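Room Reset Operative (part-time), Hurham

Reference: 566
Employer: Dasa Workspace Services
Reports to: Dayana Quintero, Site Services Lead

Dasa maintains furnished work and meeting rooms for small firms at two sites, Hurham and Taipe. Each room is let with its furniture, soft furnishings and storage. Between bookings it is returned to a set layout and made ready for the next user. We are recruiting one operative for the Hurham site, starting in April.

The post covers the ground floor and first floor. Rooms are small, with wooden floors, desks, office chairs, a shelf unit and in most cases a round table. Work is carried out from a room sheet, which gives the position of each item and the condition in which it is to be left. 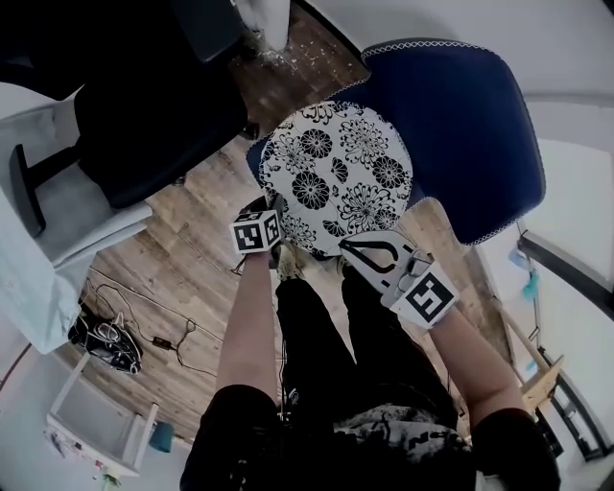
Seating takes up the largest part of a reset. Chairs are checked for height, wiped or brushed according to the covering, and returned to the desk. Loose seat cushions are lifted, the seat below is brushed, and the cushion is put back centrally. Patterned covers, such as the black-and-white floral one on the blue chair, are to sit flat on the seat with no fold under the rim. Crumbs on the floorboards are swept before the chair goes back into place. Bags, cables and power adapters left on the floor are moved clear of the walkway, and anything belonging to a client is logged and stored.

Table and desk cloths are the second main task. The operative removes each cloth, shakes it out, inspects it for marks and either refits it or sends it to the laundry. Cloths are to be spread from the centre outwards and should hang evenly at all sides. Spares are kept in the linen cupboard on each floor and are signed out on the Gastau stock sheet.
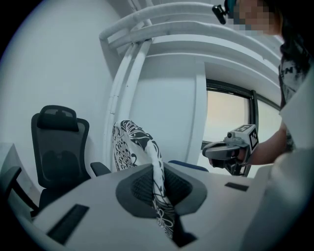
Patterned cloth, twisted and gathered, with a mesh office chair behind.

Main duties

Reset each room to its room sheet before the next booking
Sweep floors and wipe desks, tables and shelf fronts
Brush or wipe chairs, including armrests and headrests where fitted
Remove, inspect, fold and refit cloths and cushion covers
Return small items to the correct shelf compartment
Coil and tie loose cables, leaving power adapters accessible
Report damaged furniture, stained fabric and missing items on the day
Keep the linen cupboards in order and record stock used

Requirements

Applicants must be able to stand, bend and reach for most of a shift, and to move an office chair on castors without help. Round tables are moved by two people. Applicants must be able to read a simple floor plan and write a short fault note in English. Previous work in housekeeping, laundry, event set-up or removals is useful. Full training is given on the room sheets and on fabric care. 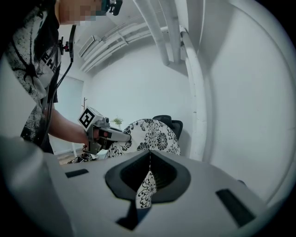
Training lasts for the first 2 weeks and is paid at the full rate. New starters work alongside an experienced operative and take on rooms alone once they have been signed off for floors, seating and fabrics. Fabrics are signed off last. A cloth that is level on one side and short on the other is counted as a failed check and must be refitted. There is no limit on the number of attempts during training.

Hours and pay

Mornings, 6.30 am to 11.30 am, with a paid break. Pay is £191 per week, reviewed each April. Overtime is offered when a whole floor changes hands and is never compulsory. Work shirts and gloves are supplied. Soft-soled shoes are required on the wooden floors and a yearly shoe allowance is paid after the training period.

The Hurham site has a lift, a staff room and a covered bicycle store. Parking is not available before 8 am. The post does not involve travel to Taipe, although cover shifts there may be requested by agreement.

How to apply

Send a CV or a plain list of past jobs, with a covering note of no more than 500 words, to Dayana Quintero at the Hurham office, quoting reference 566. The note should state the earliest start date and any mornings on which the applicant cannot work. Short-listed applicants will be asked to attend a practical session in which they reset one room from a room sheet. Travel costs for the session are refunded on production of a ticket or receipt.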